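Gralton Household Words

A word list of local names for ordinary things in the home, as they are used in Gralton, Clinby, Maes and the villages between them. The list holds 1035 entries in one table. Version for April.

Background

The oldest part of the material is a paper questionnaire from 1989. It was sent to households in Gralton and Clinby and asked a simple thing: what do you call this in your house? The answers were kept in boxes and later typed by hand. The Maes part is newer and comes from spoken interviews, which I made at people's homes, mostly in the afternoon.

I am not a native speaker of English and I came to the area as an adult. This has one good side, people explained their words to me with much patience. The bad side is that I may have missed a word that sounded like standard English to me. If you find such a case, please open an issue.

What is in the table

The file words.csv has 12 columns. The important ones are:

word - the spelling as the speaker or writer gave it
meaning - a short explanation in standard English
room - where in the house the thing is normally found
place - Gralton, Clinby, Maes, or "between"
source - paper or spoken
said_by_ear - my own spelling of the sound, only for spoken entries
doubt - "yes" if I am not sure about the meaning

Empty cells are left empty. Please do not read an empty cell as "no".

The room column

The kitchen has the richest vocabulary, as expected, with many words for cloths, lids and the ends of a loaf. The cellar is second. The hall is smaller but I like it most, because the words there are still in daily use. The space just inside the door is "the drop" in Clinby and "the forehall" in Maes. Any narrow carpet is a "lander", also when it does not lie on a landing. A rack for shoes is a "stander" in Gralton, and older people use the same word for a coat stand, so check the meaning column before you count anything.
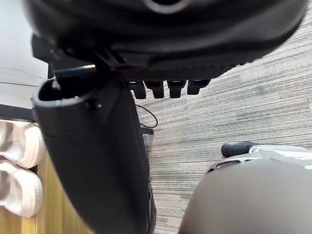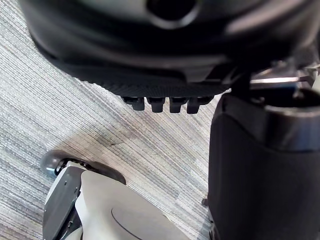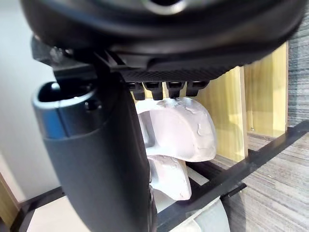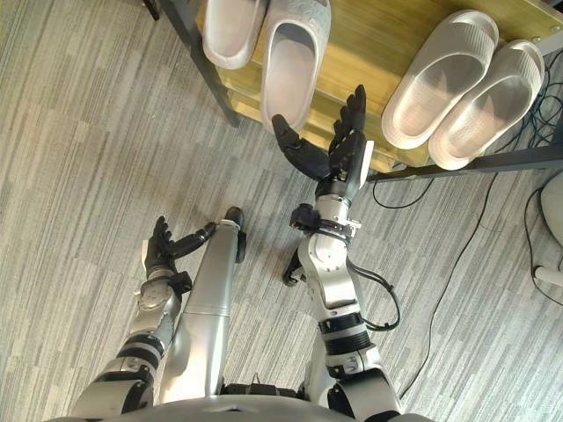 Last picture: wooden shoe rack (stander) and grey striped carpet.

How the entries were prepared

1. Paper answers were typed exactly, with the mistakes.
2. Spoken answers were written down twice, on different days, and the two versions were compared.
3. Double entries were joined with Lustix, a small script in the tools folder. It joins two rows only when word, meaning and place are all the same.
4. The doubt column was filled last, by hand.

Lustix does not know anything about accents or apostrophes. "Dishclout" and "dish-clout" stay as two rows, and I have left it this way on purpose, as the hyphen seems to follow the village.

Known problems

Gralton is too strong in the paper part. More people there sent the form back.

In 20 entries the place was not readable on the form. They are marked "between", together with the entries which really come from the villages between, and I have not found a clean way to separate them.

Some words for the outside toilet were given as jokes. I kept them, with doubt set to "yes".

The children's words are mixed with the rest. A column for age would be useful, but the questionnaire did not ask for it.

Using the list

You may use the table for teaching, local history, crosswords and similar. Please name the list and the version month. Names and addresses from the forms are not included and cannot be requested.

Corrections

Open an issue with the word, the place and, if possible, a sentence in which you have heard it. A sentence helps me more than a definition. I read the issues on Friday evening, so an answer can take a few days.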